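Carnet > Mai > Fin de traduction, ou presque

Levée à 6 heures pour traduire avant que le téléphone ne se réveille. À 6 heures et quart j'arrosais les géraniums. À la demie j'avais trié les élastiques du tiroir par taille, ce qui devenait urgent depuis l'automne dernier. Je me suis assise à la table vers huit heures avec le sentiment d'une matinée déjà bien remplie.

Il me reste vingt pages du roman de Perihan Tokgöz. Le livre en fait 468, j'ai donc presque tout derrière moi, et c'est exactement le moment que choisit mon cerveau pour ne plus savoir le français. J'ai passé une heure sur une phrase où une tante pose une assiette. Elle la pose, bon. Mais en turc elle la pose avec un suffixe qui laisse entendre que la narratrice n'était pas là, qu'on le lui a raconté, ou qu'elle s'en est aperçue après coup, et que dans tous les cas elle n'en est pas ravie. En français, la tante a le choix entre « posa » et « aurait posé ». Avec « posa », j'aplatis tout. Avec « aurait posé », on dirait une dépêche sur un coup d'État.

J'ai écrit « il paraît que la tante posa l'assiette », puis j'ai effacé. J'ai écrit « la tante avait, semble-t-il, posé l'assiette », et j'ai revu Mme Karabulut, notre professeure de turc, lever les yeux au plafond comme elle le faisait quand on confondait les deux passés. Canan Karabulut avait un plafond très regardé. Pour elle, ce suffixe était le temps du commérage, et un peuple qui conjugue ses ragots avait atteint un certain degré de civilisation. Je me suis souvent servie de cette formule dans des dîners en omettant de la citer. C'est peut-être pour ça que la tante se venge.

Appel de Gönül Gezer en fin de matinée. Gönül est mon éditrice chez Trovix et n'appelle jamais pour demander où j'en suis. Elle appelle pour parler du temps à Bendinau, de la grippe de son fils, du prix du papier, et au bout de vingt minutes il y a un blanc dans lequel je m'entends dire toute seule que j'aurai fini à la fin du mois. Je n'ai aucun moyen de défense contre ce blanc. J'ai essayé de le remplir avec les géraniums, elle a trouvé les géraniums passionnants et elle a attendu.

Elle voulait aussi reparler du titre. L'original tient en un mot, *Kadska*, le nom du village, qui n'existe pas et que Perihan a bricolé avec des restes de plusieurs autres. Les commerciaux trouvent que Kadska ressemble à un médicament contre les remontées acides. Ils proposent « La Maison aux abricotiers ». J'ai fait remarquer qu'il n'y avait pas d'abricotiers dans le livre. Gönül m'a répondu, très douce, qu'il y avait un verger. C'est un verger de noyers ! La chose est même assez importante, on s'y pend au chapitre onze. Elle a noté « noyers » quelque part, je l'ai entendue écrire, et je suis certaine que ça donnera « La Maison aux noyers », alors qu'il n'y a pas de maison non plus, ou alors très loin du verger, et elle brûle.

Déjeuné debout d'un reste de lentilles. Relu le chapitre onze pour vérifier les noyers. Ils y sont. Je les avais traduits une fois par « noisetiers », page 212 de mon fichier. Corrigé sans en parler à qui que ce soit.
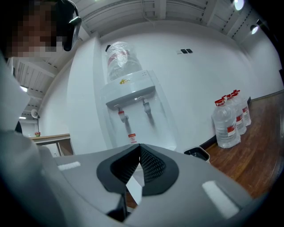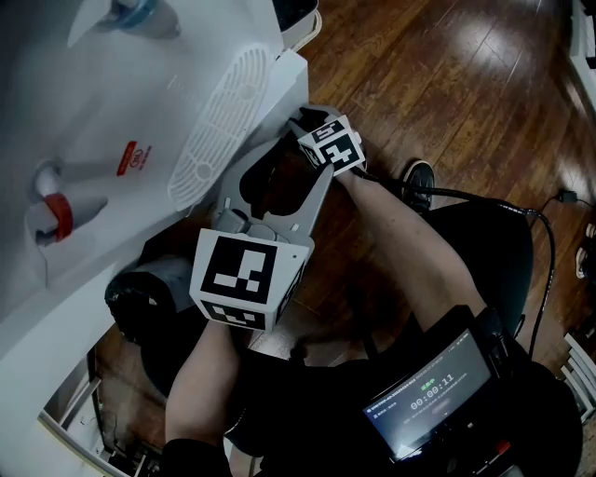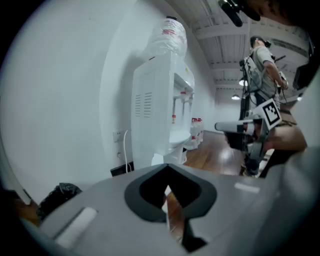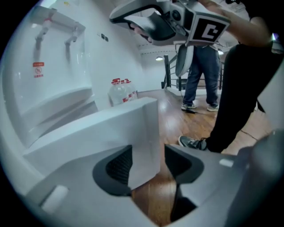 L'après-midi, je me suis attaquée au carnet des notes. J'y consigne tout depuis le début : les mots que je ne comprends pas, ceux que je comprends trop, les noms de poissons, les degrés de parenté. J'en suis à plus de 900 entrées, dont une bonne part dit seulement « demander à Şükran ». Şükran Yazıcı a grandi à deux vallées de l'endroit où Perihan situe l'histoire, et elle a la patience limitée des gens que l'on consulte gratuitement. Je lui envoie mes questions par paquets. Elle répond à la moitié, et jamais à la moitié qui m'inquiétait.

Exemple du jour. Ma question : dans la scène du mariage, le beau-père refuse une soupe, est-ce un affront rituel ou n'a-t-il pas faim ? Réponse de Şükran : « C'est une soupe au yaourt, on la mange chaude, ta cuillère est trop petite à la page d'avant. » J'ai relu la page d'avant. La cuillère est trop petite, elle a raison, j'avais mis une cuillère à café. Quant au beau-père, je n'en sais toujours rien. Je l'ai laissé refuser sans adverbe, chacun se débrouillera.

Il y a aussi le problème du juron de Recep. Recep Polat, lui, est un vrai Recep, le relecteur, à ne pas confondre avec le Recep du roman, qui est berger et jure comme on respire. Le relecteur est un homme exquis qui met des points d'interrogation au crayon, si légers qu'il faut pencher la feuille vers la fenêtre. À côté d'une insulte de trois lignes visant les ancêtres d'un âne, il avait mis un de ces points minuscules, et en marge : « Un peu long ? » En turc c'est plus long encore. J'ai sabré deux générations d'ancêtres, pas davantage. Il faut qu'un âne sache d'où il vient.

J'ai compté les points-virgules de Perihan, à un moment. Je ne dirai pas combien il y en a, j'ai eu honte du temps passé. Elle en met là où n'importe qui mettrait un point et irait se coucher. Au début je les ai gardés par loyauté, puis j'en ai enlevé par humanité, et à présent j'en remets par superstition, parce que je suis convaincue qu'elle va compter elle aussi. Elle lit le français un peu mieux qu'elle ne l'avoue. À notre seule rencontre, elle m'a parlé anglais pendant tout le repas et a corrigé le serveur sur l'accord du participe.

C'est là qu'elle m'a dit, au dessert, que sa tante était vivante. Celle de l'assiette. Je croyais la tante inventée de bout en bout, et j'avais déjà commencé à lui prêter des tics de la mienne, cette façon de lisser la nappe avant de dire une horreur. Perihan a trouvé ça très bien. Sa tante ne lisse rien, elle ne met pas de nappe. J'ai laissé la nappe dans la version française et la vraie tante ne la lira pas, elle n'a même pas voulu lire le livre en turc, elle a demandé qui jouerait son rôle si on en faisait un feuilleton.

Vers cinq heures, retour à la phrase. J'ai tenté une ruse qui consiste à la lire à voix haute avec un air mauvais. « La tante posa l'assiette. » Avec un air mauvais, ça marche. Le suffixe est entièrement dans le sourcil. Malheureusement Trovix n'imprime pas les sourcils et les délais sont ce qu'ils sont. J'ai essayé de déplacer le ragot ailleurs, deux phrases plus bas, là où la voisine ouvre sa fenêtre : « et la voisine, qui tenait la chose d'une cousine ». Il n'y a pas de cousine dans le texte. Enfin il y en a quatorze, mais aucune à cet endroit.

J'ai gardé la cousine jusqu'au dîner.

Au dîner je l'ai enlevée, par scrupule, puis j'ai repensé à Mme Karabulut, qui nous répétait qu'on avait le droit d'être fidèle un peu plus loin dans la page. Ou peut-être qu'elle ne l'a jamais dit et que c'est moi qui me l'autorise avec son accent. Cette phrase-là aussi mériterait le suffixe. J'ai remis la cousine. J'ai mis à côté une note pour Recep, au crayon, aussi pâle que les siennes : « Un peu long ? »

Gönül a renvoyé un message dans la soirée. Les commerciaux ont réfléchi aux noyers et aiment beaucoup « Sous les noyers ». Je n'ai pas eu le cœur de leur rappeler ce qu'il y a sous les noyers au chapitre onze. Ils le découvriront en lisant, s'ils lisent. J'ai répondu que c'était joli, que je préférais Kadska, et que la météo à Bendinau avait l'air de se maintenir.

Total de la journée : une page et demie, une cousine, un tiroir d'élastiques. Demain il y a l'enterrement du berger, avec des noms de plantes que même Şükran prétend ne pas connaître, et une chanson en vers de onze syllabes. Réveil réglé sur 6 heures. Les géraniums n'ont plus besoin d'eau, il faudra que je trouve autre chose.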